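Cup stacking set is at 748 episodes as of this afternoon. Target is 933, which is what we worked out we could collect before the arm has to go back to the other bench. Some notes while I wait for the disk to sync.

The task is simple on paper. Three plastic cups on a grid mat, end with all of them nested. The policy gets the camera image and the joint positions and has to put out the next chunk of motion. All of the examples are teleoperated by a person. No scripted motion in this set.

Two of us drive, me and Subira Mutiso. We swap every 20 episodes. We used to swap at lunch, and you could tell from the joint plots which half of the day you were looking at. I come in high and drop straight down. Subira comes in from the side and tips the cup a little at the end. Both work, but if all the morning light goes with one style the model can pick up on that, so now we mix.

Start positions come off a list. Dimas Majimbun wrote a short script that prints grid squares for each cup before every episode, and whoever isn't driving sets them out. When we placed them by feel they kept ending up near the middle of the mat. The first batch has that problem and I'm keeping it separate.
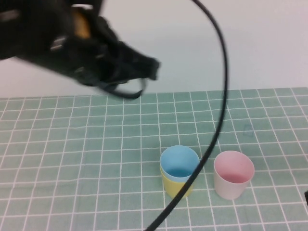

Blue in yellow, pink still on its own. Gripper on the move.

Motion blur like that is in a lot of the episodes and we're leaving it in. I asked Yanti Sitompul if we should drive slower to get cleaner images and she said no, the arm is going to move at that speed when the policy runs it, so the training images should look the same. Shorter exposure would help, but then we need more light, and the mat starts to glare.

The cable is the bigger headache. Depending on where the arm is, it hangs in front of the cups from this camera. I tried tying it back further up and lost reach on the far side of the mat. So for now it stays, and each episode gets a yes/no tag for cable over a cup. If the policy does worse on those starts we'll know where to look first.

What we throw out: episodes where the recording dropped frames, episodes where a hand came into view after the start beep, and episodes where the driver gave up. What we keep: missed grasps, as long as the driver went back and got the cup. Rawiri Grimshaw wanted those gone at first. We trained one small model each way in March and the one that had seen recoveries would try again after a miss. The other one closed on air and carried the air over to the stack. Rawiri is fine with keeping them now.

Labels are short. Task name, driver, start squares, cable tag, success or fail, and a free text box. The free text box is mostly me writing "rim caught" over and over. I should make that a checkbox.

Somebody asked under my last thread what we record with. It's our own logger, called Mastelau, and it isn't public. It writes one folder per episode with the video, the joint states and a small text file. The only part I'd tell other people to copy is that it refuses to start if the camera clock and the arm clock disagree. We lost a full day of data before that check went in.

Pastel cups on a teal mat was not a great choice, by the way. The pale blue one is hard to pick out in the wrist view when the lights are low. Bouchra Fawzy has a darker set on order. I don't want to switch halfway through, so the new cups will be their own set and we'll see how much carries over.

Sync is done. 185 to go. Subira has the next block and I'm on cup placement. Will post the training curves when there are some to post.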